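March walk-round, Flarnolbridge unit, early shift. Started 6.10 a.m. with Esmaeil Hassanpour, left him to get the line going at half past eight and finished the stores on my own.

I've used the usual sheet but my comments ran over the boxes again, so I've typed it up. **OK** is OK, **FIX** wants doing before the next walk-round, **NOW** was done while I stood there.

## Coming in

- [x] Outer door shut and self-closing – **OK**
- [x] Handwash basin: hot water, soap, towels – **OK**. Water came through hot quicker than last time, so whatever the plumber did, thank you.
- [ ] Boots and coats separated from outdoor clothes – **FIX**. Three coats on the wrong side of the bench. I know it's cold out there first thing and I know the hooks on the dirty side are full. Can we have another row of hooks?
- [x] Visitor questions filled in – **OK**, including mine. Esmaeil made me take my watch off, quite right too.

## Goods in

- [x] Delivery temperatures written down – **OK**. Cucumber and tomato both checked on arrival.
- [x] Herbs inspected before the crates go inside – **OK**. One crate of mint turned away last week with slugs in it, and the note was there with a signature. Lovely.
- [ ] Crates off the floor – **FIX**. Onion nets were sitting straight on the concrete by the roller door. There were pallets free, I moved a net myself and then remembered I'm not supposed to.
- [ ] Supplier codes readable – **FIX**. The printer on the goods-in desk is giving up on the last digit. I couldn't tell whether one label ended in a 3 or an 8, and Esmaeil guessed one and I guessed the other. Batch 287 is fine, I followed that one all the way from the crate to the finished tub and every bit of paper was where it should be. Do please sort the ribbon, though!

## Wash and chop

- [x] Wash tank strength tested at start – **OK**. Strips in date.
- [x] Knives counted out and in – **OK**. 13 out on the board, 13 signed for.
- [x] Dicer guard fitted, stop button works – **OK**. Tried it twice. It stops straight away, which it didn't in the autumn.
- [ ] Dicer blades dated – **FIX**. Changed, I'm told, but the card on the side hasn't been filled in. It's a small thing, but if a chip of metal ever does turn up in a salad, that card is the first thing anybody will ask me for.
- [x] Floor drains clear – **OK**. Lifted both grids. I'll spare you the details, but they've been cleaned recently and properly.
- [ ] Floor – **FIX**. There's a puddle that comes back by the second sink however often it's squeegeed. Ernő Sipos thinks the floor has dipped. He may be right, he's been walking on it longer than any of us. In the meantime can the wet floor sign live there and not in the office?

## Mixing and filling

The Shirazi was on, in the 700 g catering tubs, so I had a good long look.

- [x] Recipe sheet is the current one – **OK**. Old version taken down from the wall (I did ask for that).
- [x] Scales checked with the test weight – **OK**
- [x] Product below 5°C at the filler – **OK**. I got 3.8 on my probe and theirs said 3.9.
- [x] Allergen changeover signed – **OK**. The yoghurt dip had been on the evening before, so this was the one I cared about most. Swab result in the folder, second signature present, and the scoop colours had been swapped.
- [ ] Lids covered while waiting – **NOW**. An open sleeve of lids next to the filler, now bagged.
- [x] Metal detector tested at start – **OK**. The Kolex caught all the test pieces and the reject arm kicked each one into the locked bin. Key with the shift lead, and not hanging off the bin itself, so well done there.
- [ ] Plasters blue and detectable – **FIX**. Blue ones in the first aid box, yes. Also a packet of skin-coloured ones in the drawer underneath. Bin them or take them home.

## Cold store

- [x] Door seal – **OK**
- [x] Readings filled in for every shift – **OK**. No gaps and no suspiciously identical numbers.
- [x] Oldest stock at the front – **OK** mostly. Two tubs had been put back in the wrong order, sorted while I was there – I'm not marking it down.
- [ ] Light covers – **FIX**. 9 covers in total, one cracked, the one nearest the evaporator. It's plastic and it's over open trolleys, so I'd like it high up the list.
- [x] Can you get out if the door shuts on you? – **OK**. I shut myself in and pushed the knob. Works. Still don't enjoy doing it.

## Benches and small bits that can fall off
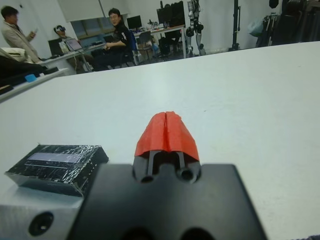
Small bits are my hobby horse, as Esmaeil will tell you with a sigh. Pen lids, cable ties, tape, the rubber feet off things: if it can drop, I want it either gone or in a colour that no salad ever is. Our bench tops need to be pale enough to show what's landed on them, like the white tabletop in the photo, and anything wrapped or capped should shout the way a bright cover does on thin black rods. Red-orange is fine on a white top, but I wouldn't have it anywhere near the Shirazi, with all that tomato. Blue for us, please, every time.

- [ ] No tape repairs in open food areas – **FIX**. Brown tape round the handle of the long paddle. Replace the paddle.
- [x] Pens are the one-piece blue sort – **OK**
- [ ] Bench edges sound – **FIX**. The packing bench has a lifting corner on the left as you come in. I could get a fingernail under it, so crumbs can get under it as well.
- [x] Cleaning cloths single use – **OK**

## People and paperwork

- [x] Training cards up to date – **OK**. The two new starters have done theirs.
- [x] Fire exit clear – **OK**
- [ ] Chemical cupboard locked – **NOW**. Key was in it. Locked, key handed over, short conversation had.
- [x] Recall practice done – **OK**. Ernő ran it with Cesurcombe and they traced their tubs well inside the time. I'd like ours done next, using a herb as the starting point, as herbs go into nearly everything.

For Esmaeil, in the order I'd do them: light cover, paddle, printer ribbon, bench corner, hooks. The floor needs a proper builder to look at it and I'll ring about that myself. Blade card can be filled in today if whoever changed them is on the late shift.

Finished 10.40 a.m. Copy to the office folder, copy to Ernő.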